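Can a robot lay the table yet?

I get asked this more than anything else, usually by people with a sink full of washing up. My answer for February is "sort of". I spent a morning at Girik watching their kitchen trials, and picking up vegetables is still slow going. Soft things, shiny things, things that roll - each one is its own headache. They'd planned 77 tries before lunch and I stayed for 12, then my parking ran out! I'd love one at home, but I'm keeping my rubber gloves for now. Next month I'm off to Wunberg to see folded towels.

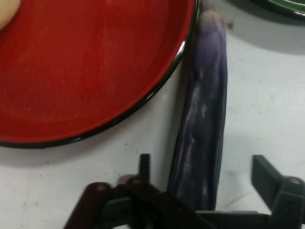
Aubergine duty, with the red plate alongside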